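The Fruit Plate

By the second week Nizar Tannous had stopped hearing his own clicks. They had hired him at Kestutach to pick up fruit and put it down again, which his mother, on the phone from Flambridge, made him repeat twice, and then she asked whether there was a pension.

The quota was 69 good takes a day. A good take was a lift and a set-down with no fumbling, both hands doing their share, and the program in the other building swallowed it that same night. Villaseñor, who ran the floor and wore two sweaters even in July, liked to say that the machine was a baby and they were the uncles. Nizar had real nephews and had his doubts, but he was fond of her, and so he tried to handle every apple the way an uncle would.
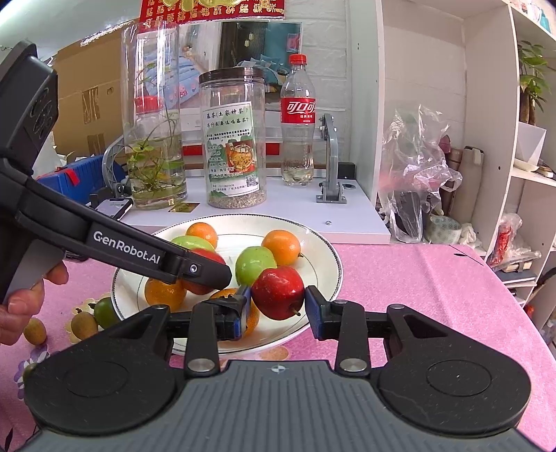
The apple, once more.

He had begun, somewhere past the first 2000, to have opinions about fruit. Oranges were decent and forgiving. Apples looked easy and then turned in the fingers at the last second, out of what he could only think of as pride. When a take went badly you said "scrap" out loud, and old Lilleck at the next table said it so gently that it sounded like a blessing.

"Do you ever wonder what it makes of us?" Nizar asked him one afternoon, while they were both resting their wrists.

Lilleck thought about it for a good long while, as he did with everything, including lunch. "I used to teach piano," he said. "Thirty years of children. You'd hear one of them play years later, some wedding or other, and there in the left hand would be a little hesitation before the chord. And it was mine! I never taught it to them. They just took it along with the rest."
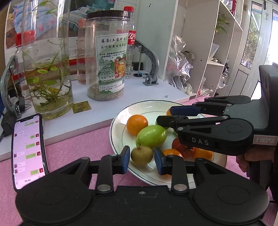
Nizar went back to work after that with a strange shyness in his hands. He noticed that he always paused a moment above the plate before he closed the fingers – the way his father used to pause over the bowl at home, choosing the best one for somebody else. He had done it in 76 takes since morning, and every one of them was marked good.

He could have trained himself out of it. Villaseñor would probably have preferred it, the pause cost time. But he thought of some kitchen years from now, and an arm stopping for a breath above the fruit, and he squeezed the handle and began again, and let the pause stay in.

"Scrap," said Lilleck softly, next door.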